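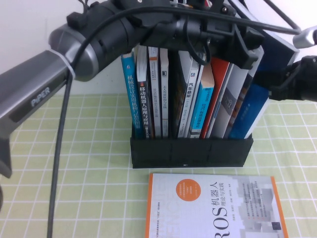
According to the club's captain, the hardest thing about teaching a robot to tidy a shelf is that people are so good at tidying shelves. "You never think about where your thumb goes," she told me, before I'd even got my coat off. "Then you've got to tell an arm where its thumb goes, and it hasn't got one."

I'd come to Flustdale on a Thursday, straight after lessons, to meet the sixth formers who are entering the Kumley Cup this year. I've written up a fair few school clubs by now and I'm still a sucker for them (the biscuits help). Their task is called Librarian: take a book off the table, find a space in the row and put it in upright without knocking the others about. Sounds easy! I had a go at writing out the steps on the back of my notebook and gave up at number 16.

"Books are horrible," said the boy who does most of the grasping code, quite cheerfully. "They lean. You plan for a nice straight gap and the one next door has flopped into it." They've been practising with a holder full of engineering books, a good few of them in Chinese, and a book on ROS gets used for the picking-up part. I asked if anyone had read it. There was a bit of a pause, and then the captain said she'd got through the chapter on coordinate frames, "with a translation app and a lot of tea".

The arm is a PiPER and they call their software Desuren, which was somebody's cat first. The fingers have been the big argument of the term. One half of the club wants soft pads, the other half wants thin stiff ones that can slide between two covers, and they've been at it since October. "I'm thin fingers," the captain said. "I will be thin fingers until I die."

And the cables? Everyone groaned. A loose one caught on a joint at the regional heat and cost them a run, so now there's a rule that whoever moves the arm first checks every cable by hand. They still came third, 3 points behind Gajdoš, the team they talk about in the way my nan talks about next door's hedge.

I asked what they'd do with a spare month. The grasping coder wanted a better way of spotting a leaning book. The captain wanted sleep. A younger member, who'd been quiet until then, said she'd like to try paperbacks, "the really floppy ones", and got shouted down by the whole room.

The final is in Kumley, and they've still got the minibus to book.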